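Ticket 3154
Queue: Web catalogue
Site: Ristness Toys and Games, online shop
Status: Resolved
Priority: Normal
Reported by: Shop team
Assigned to: Ziscombe second line support
Component: Mondel image service, Barros stock feed

Summary
Product photos on category pages show the wrong size or an old version after an overnight stock import. Product pages are correct.

Original report
After last night's import, photos in the Building and Blocks category are a mix of old and new. Where we replaced a photo, the product page has the new one and the category page still has the old one. Some of the small pictures are also blurred, as if stretched. Clearing the browser cache makes no difference. Same result on a phone using mobile data. We have not changed the theme.

First response, 09:20
Confirmed on our side in two browsers. The category page requests the 154 pixel version of each photo and the product page requests the 800 pixel version. Both sizes should be rebuilt when the master file changes. On affected products only the larger one has been rebuilt.

Please do not upload the photos again for now. A new upload changes the file date and makes the log harder to follow.

Log, 09:45
Compared the import report with the image service queue.
Import report: completed, no errors, 46 products with changed photos.
Image queue, large size: 46 jobs, all done.
Image queue, small size: 46 jobs, none done, all marked "skipped, target is current".

The small size jobs did start. They stopped because the service decided the existing small file was newer than the master.

Log, 10:30
Checked file dates on the storage volume. The small files carry a date one hour ahead of the server clock. The large files are correct. Small files are written by a separate worker, which was moved to a new host in December. Time zone on that host is set to a fixed offset instead of following the main server.

This would affect any photo replaced within an hour of its small version last being written. The import runs twice, at 01:00 and again at 01:40, and the second pass carries the corrected photos. The first pass wrote small files dated 02:00 or later, so the second pass skipped them.

Reply from shop team, 11:05
That fits. The photos we see on the category page are the ones from the first pass. It does not explain the blurring. Can you look at that separately?

Log, 11:40
Blurring is a second fault. The theme asks for the 154 pixel file but displays it in a wider box on screens above a certain width. The browser stretches it to fit. This was already the case before the import. It is more noticeable in this category because the backgrounds are plain and the edges of the products look soft.

Two options:
1. Limit the box to the width of the file.
2. Add a medium size and let the theme choose.

Option 1 is a one-line change but leaves gaps between products on wide screens. Option 2 needs a full rebuild of the catalogue, over 3,000 files.

Reply from shop team, 12:10
Option 2 please, outside trading hours.

Actions taken
Time zone corrected on the small file worker. Worker restarted.
Dates reset on the affected small files.
Small size jobs run again for the 46 products. All done, none skipped.
Page cache cleared for the category.
Medium size added to the Mondel settings and to the theme.
Full rebuild queued for 22:00.

Log, 07:50, after rebuild
Rebuild finished at 03:15. 3,154 files processed, no failures. The overnight import ran during the rebuild and its jobs were held until the end, as expected. Category pages now request the medium file on wide screens and the small file on phones. Spot checks on both page types show matching photos.

No warnings in the log.

Reply from shop team, 09:15
Category pages look right here on desktop and phone. Happy for this to be closed.

Closing note
Cause: wrong time zone on one worker, plus a theme box wider than the file supplied. A clock check has been added to the host setup list. Reopen this ticket if a replaced photo fails to update within one import cycle.

Attachment 1

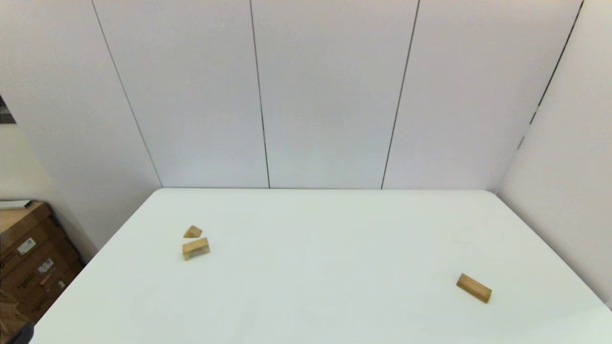 Wooden blocks on white table.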